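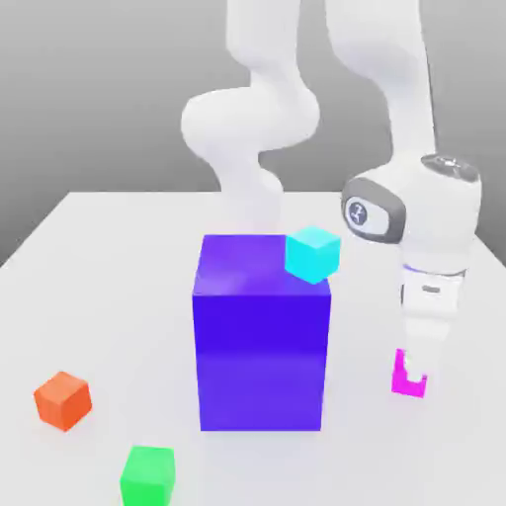 Four small cubes, one large box and a white arm.

The Trees at Weselberg

Dzintra Rätsep had been planning towns for so long that she could no longer walk down a street without mentally widening the sidewalk, and it was in this frame of mind, one mild evening in June, that she climbed the hill above Weselberg with Anežka Ševčík puffing along beside her.

"They want 169 houses," said Anežka, who had farmed the slope until her knees gave out – and who still called it her field, whatever the deed said.

"They do. And I have told Gilmartin they may have them, if the creek gets its bends back and the whole upper side goes to oak and hazel."

"Oaks! I'll be dead before there's any shade."

"So will I, dear, very likely."

They sat down on the old wall and shared a pear. Dzintra unrolled the plan over both their laps, and Anežka followed the creek with a sticky finger, all the way down past the road to Prikitz, and stopped where it made a wide, lazy loop.

"That's where it used to go," she said. "When I was seven. My father dug it straight."

"I know. I found it on a map in Bruleck, in a drawer full of string."

Anežka was quiet for a good while, and then she asked, rather gruffly, whether a person might be allowed to plant one of the hazels herself.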